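How do you teach a robot to pick things up?

Posted 1 Oct 2018 in the Humphreys Kids' Science Corner

Have you ever tried to teach someone to tie a shoelace just by talking? Try it tonight with a grown-up. Tell them to do exactly what you say and nothing else. "Pick up the lace." Which lace? Which end? How high? With which fingers? You'll both be giggling on the floor before you get to the first loop.

I spend my working days teaching robots, and I can tell you that robots are much worse than your grown-up. Your grown-up already knows what a lace is. A robot doesn't know what a lace is, or a floor, or a finger. So if I want a robot to do something with its gripper (that's the pinchy bit on the end of the arm, the robot's version of a hand), I have a choice. I can write out every teeny movement in computer code, or I can show it.

I like showing it!

Showing by hand

The first way to show a robot a job is to do the job myself, but with a robot's hand instead of my own. I hold a gripper tool with two fingers that open and close. It has a camera on it too, so everything I do gets recorded from the gripper's point of view. The robot arm can be switched off in another room, having a rest. I just walk up to a table, grab something with my two-fingered pincher, and move it where it needs to go.

The first time I used one I was hopeless. You have five fingers on each hand, and your skin can feel when something is starting to slip. Now try doing everything with just two stiff fingers and no feeling in the tips. You can have a go at home with a pair of kitchen tongs. Pick up a sock. Easy. Now pick up a playing card that's lying flat on the table. Not so easy, is it? My favourite trick is to slide the card to the edge of the table first, so one side pokes out and there's something to pinch. A robot could copy a trick like that, but somebody has to show it.

One job I've been working on is picking up phone cases. They sound boring, I know, but they're sneaky little things. They're thin, they can be bendy, and plenty of them are see-through. When you look at a clear phone case on a table, your eyes mostly see the table! You work out where the case is from the shiny bits of light along its edges, and you do it so fast you don't notice you're doing it.
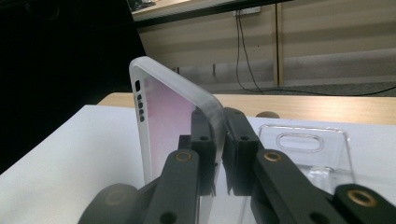
A robot has to learn that from the recordings. It looks at picture after picture of where things are, and matches each one with what the gripper did next. Did it move left? Did it tilt? Did it close its fingers? After enough of these, the computer starts to spot patterns, a bit like how you learned to catch a ball. You didn't do any maths. You dropped it, and dropped it, and dropped it again, and one day your hands were in the right place.

So how many times do I have to show it? Lots. For one small job I might do it 100 times, and I try to make every go a little bit different. I turn the case around. I move it closer, then further away. I come at it from the other side. If I did it exactly the same way every time, the robot might only learn to pick up a case from that one spot, and then it'd get muddled the moment you nudged it over by the width of your thumb.

I do a batch of 12, then I get up and have a stretch. My record is 26 without stopping and my wrist was very grumpy with me afterwards.

Showing by remote control

The second way is more like a video game. The robot arm does the moving, and I'm the one driving it. At our workshop in Meltevcombe we have a practice arm that we've named Tomon, and I steer it with a controller in each hand - when I lift my hand, Tomon lifts its arm, and when I squeeze the trigger, the gripper shuts.

It feels wonderful for the first few minutes. Then you try to do something fiddly, like putting a lid on a jar, and you find out that Tomon's elbow doesn't bend the way yours does. Sometimes I reach for something and the arm simply can't get there, and I have to back up and come in from a different direction. That's useful for the robot though! It's learning from moves its own body can really do.

Driving is slower than using the hand-held tool. I can usually do a job with the tool in a few seconds, and the same job with the controllers can take me 2 minutes if I'm having a clumsy day. I use both ways, depending on the job.

What about mistakes?

I make heaps of them. I drop things, I pinch too early, I miss completely and grab a big handful of air. Some of those recordings get thrown out. Others I keep, if I fixed the mistake straight away, because then the robot gets to see how to recover from a wobble. Everyone drops things sometimes, so it's handy to know what to do next.

Try it yourself: the Pradanness game

We play this one at our school visits, and it's named after the made-up planet that our pretend robots come from. You need a friend, a blindfold, a pair of tongs, a bowl and some small soft things like socks or pompoms.

One of you is the robot from Pradanness. Put on the blindfold and hold the tongs. The other one is the teacher. For the first round, the teacher can only use words. For the second round, the teacher can put a hand over the robot's hand and guide the tongs to the sock and over to the bowl.

Swap over and do it again, and see which round fills the bowl faster. Then let the robot have a go with no help at all, keeping the socks and the bowl in the same places. After that, move the bowl a little and watch what happens!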